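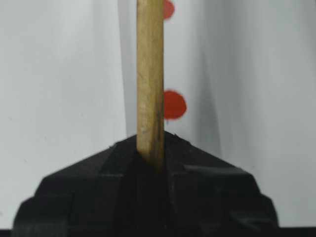
Holzstab, hell, mit dunklem Streifen

Leinöl klebt immer noch – abschleifen oder warten?

Ifeoma Briggs
Hallo zusammen, ich brauche mal Rat von Leuten, die öfter mit Öl arbeiten als ich. Ich habe im Mai eine alte Werkbank übernommen, 108 cm breit, Platte aus Buche, ziemlich ausgetrocknet. Also geschliffen (erst mit 80er, danach feiner), abgesaugt und dann mit Leinöl von Brelum eingelassen. Das hatte ich noch im Keller stehen, die Dose war schon mal offen, wie lange, kann ich beim besten Willen nicht mehr sagen. Weil das Holz so gezogen hat, habe ich ordentlich nachgelegt, beim zweiten Auftrag stand das Öl stellenweise richtig auf der Fläche. Ich dachte, das zieht über Nacht schon ein!
Tja, sieben Wochen später klebt die Platte immer noch. Nicht überall, in der Mitte geht es, aber zum vorderen Rand hin bleibt man mit dem Unterarm hängen und jedes Staubkorn setzt sich fest. Gerochen hat es am Anfang sehr stark, inzwischen geht es. Der Keller ist kühl und hat nur ein kleines Fenster, vielleicht spielt das ja auch eine Rolle.
Jetzt meine Frage: Wird das von allein noch was, wenn ich geduldig bin, oder muss alles wieder runter? Und wenn es runter muss, womit? Beim Schleifen hatte ich an einer Ecke schon nach ein paar Zügen das Papier komplett zugesetzt. Ach ja, und auf der Dose steht nur „Leinöl“, nichts von Firnis. Ist das überhaupt das richtige Zeug? Bin für jeden Tipp dankbar, im Herbst würde ich gern daran arbeiten.

hobelbank_nord
Moin, das hatte ich bei meiner ersten Tischplatte genauso, da bist du in guter Gesellschaft. Zu viel Öl auf der Oberfläche und zu wenig Luft. Leinöl trocknet ja nicht wie Wasser weg, es nimmt Sauerstoff auf und wird dabei fest. Wenn die Schicht zu dick ist, bildet sich oben eine Haut und drunter bleibt es schmierig. Reines Leinöl braucht sowieso lange, Firnis ist mit Trockenstoffen versetzt und deutlich schneller. Verkehrt ist deins deshalb nicht, man muss es halt hauchdünn auftragen.
Schleifen würde ich jetzt nicht, du verbrauchst nur Papier. Ich habe damals Balsamterpentin auf einen Lappen gegeben und die klebrigen Stellen damit abgerieben, immer in Faserrichtung und immer mit frischen Lappen, bis nichts mehr kam. Wo es hartnäckig war, half ein grobes weißes Pad. Unbedingt lüften dabei, Handschuhe an, und keine Zündquellen in der Nähe. Danach zwei Wochen in Ruhe lassen, am besten irgendwo, wo es warm ist und zieht. Wenn du die Platte abschrauben kannst, bring sie aus dem Keller raus, das hat bei mir am meisten gebracht.
Beim nächsten Mal: Öl drauf, eine halbe Stunde warten, und dann alles abnehmen, was noch glänzt. Wirklich alles! Das Holz soll sich fast trocken anfühlen. Ich mache das bei meinen Stielen und Heften jedes Jahr so und habe nie wieder Ärger gehabt. 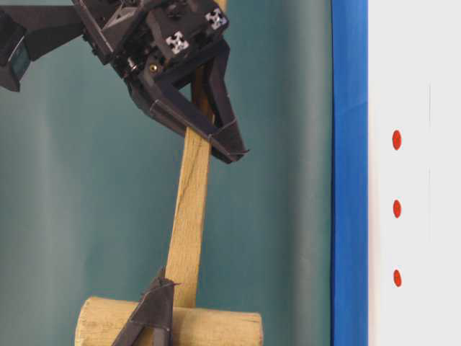 Kamolrat
Bitte, bitte die Lappen nicht zusammenknüllen und in den Eimer werfen. Leinöllappen können sich selbst entzünden, das ist kein Märchen. Flach ausgebreitet draußen trocknen lassen oder in Wasser einlegen und in einem Blechbehälter mit Deckel aufheben, bis sie wegkommen. Gilt auch für die Pads und für Schleifstaub mit Öl drin.
Zur eigentlichen Frage kann ich wenig sagen, ich nehme nur Wachs.

Wikcombe
Würde erst mal die Dose prüfen. Altes Öl, das dick geworden ist oder schon Haut hat, zieht schlecht ein. Mach einen Probestrich auf einer Glasscherbe oder einem Rest Buche und schau nach ein paar Tagen, ob er fest wird. Wenn nicht, weg damit (zur Schadstoffsammlung, nicht in den Ausguss).
Ansonsten bin ich etwas anderer Meinung als hobelbank_nord: Ich habe klebrige Stellen mit der Ziehklinge abgenommen und fand das schneller als mit Terpentin, und es stinkt auch nicht so. Eine scharfe Klinge braucht man aber, sonst schmiert man nur hin und her. Bei einer Werkbank darf es ja ein bisschen rau bleiben, da rutschen die Werkstücke weniger.

Ifeoma Briggs
Danke euch allen! Die Lappen lagen tatsächlich zusammengeknüllt im Eimer, da wurde mir beim Lesen ganz anders – die hängen jetzt einzeln draußen über dem Zaun. Das Öl in der Dose hat eine Haut, also kaufe ich neues, diesmal wohl Firnis. Am Wochenende probiere ich die Ziehklinge am vorderen Rand aus, und wenn das nichts wird, kommt das Terpentin dran. Die Platte lässt sich übrigens abschrauben, ich muss nur noch jemanden finden, der mit mir die Kellertreppe hochgeht.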